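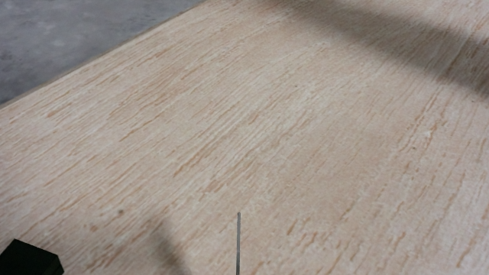 Background randomisation is the part of the Pluva method that most affects how well a policy trained in simulation carries over to the bench, and it is the part most often set up wrongly. This section covers the wrist view only. The renderer changes the table texture, the floor texture, the light position and the light softness between episodes, and leaves the tool alone. With the pale wood texture and a soft light, the wide shadow across the upper right is darker than most of the grain, and a policy that has seen only one light position will tend to treat a band like that as an object edge. The thin grey rod at the bottom stands out clearly against the wood, and that is the level of contrast you should look for when you check your own renders.

## 4. Setting up background randomisation

### 4.1 Before you start

You need a working Arkov simulation install, the Pluva texture pack and a completed wrist calibration (section 3). If you skipped section 3, go back and do it now. The settings below assume that the simulated wrist view and the real one agree.

**Caution:** Do not change the tool model after calibration. Even a small change in length moves the tip in the view, and all episodes recorded up to that point will have to be rendered again.

### 4.2 Load the textures

1. Open the scene file in Arkov and select the table surface.
2. Set the texture source to the Pluva folder. Leave the file order as it is.
3. Set the texture scale to 1.0.
4. Turn on **Warp grain**. This bends the pattern so that the lines do not all run the same way across the table.
5. Repeat steps 1 to 3 for the floor. Leave **Warp grain** off.
6. Save the scene under a new name.

*Note:* Small knots and specks are part of the wood textures. Please do not clean them out. An early version of the pack had them removed, and policies trained on it stopped short at marks on the real table.

### 4.3 Set the lights

1. Select the main light and set **Position** to *Random per episode*.
2. Set the maximum angle from vertical to 90 degrees. Very low lights are rejected automatically during rendering.
3. Set **Softness** to *Random per episode* as well.
4. Leave the fill light fixed.
5. Render a test batch of 6 episodes and look through the first picture of each.

In the test batch the shadows should fall in different places and differ in how sharp their edges are. If they all fall the same way, the random seed has been locked – clear it in the Jovano run file and render again.

**Caution:** Shadow position must stay the same within an episode. If a shadow jumps between one step and the next, stop the run. The policy will learn to ignore sudden changes, including the ones caused by contact.

### 4.4 Render the training set

1. In the Jovano run file, set the number of episodes to 800.
2. Set **Empty table share** to 5 per cent. These episodes have nothing on the table to grasp, and the correct action in all of them is to hold still.
3. Start the run and leave the machine alone until the log shows `render complete`.
4. Copy the log into the results folder along with the scene file.

*Note:* The empty table share was added by Rüdiger Diekmann after the first comparison in December. Without it, the policy closed on streaks in the grain. Higher shares were tried too, but they made the policy slow to start on real parts.

### 4.5 Check the result

Run the Sosa check script on the finished set. It compares the tool outline in each render with the outline stored at calibration and lists any episode where the two differ.

| Script message | What to do |
|---|---|
| `outline ok` | Go on to section 5. |
| `outline shifted` | Repeat the wrist calibration, then render again. |
| `outline faint` | Lower the softness limit or remove the texture named in the log. |
| `no outline` | The tool is hidden in the scene file. Turn it back on. |

Faint outlines are most common with grey textures, where the rod and the table come out at nearly the same brightness. Remove one texture at a time and run the check after each – taking out several at once makes it hard to tell which one was at fault.

Keep the seed, the scene file and the log together. Results sent in without all three cannot be added to the comparison table in Appendix B. Send them to Sabine Pfeiffer, who also keeps the list of rejected textures.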